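Getting a Rural House Ready to Sell
Tips by Nassoro Rugemalira

Buyers who look for land with a house on it usually drive a long way, so the first ten minutes are important. I prepared 6 such houses near Lovthorpe and I always begin at the gate. Oil the hinges, cut the grass on both sides and make the house number easy to read from the road.

Find the survey map before the first visit and mark the corners with bright tape. People want to walk the border — let them.

Run every tap for a few minutes if the house was closed for winter. Old water in the pipes smells bad. Change the well filter and write the month on it, for example September.

Empty the shed of old paint and chemicals. Keep all bottles in one place, with the labels still on them, and close the caps well. 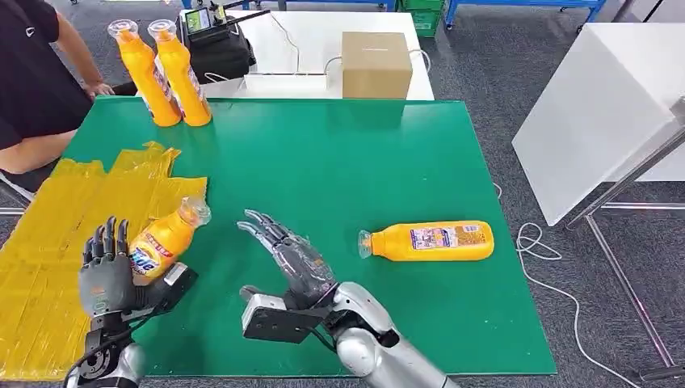

Yellow bottles on a green work mat.

Last, make a folder with the septic papers, the heating bills and the key for each lock. Mr. Kozłowski, my neighbor, sold his 169 acres with such a folder on the kitchen table.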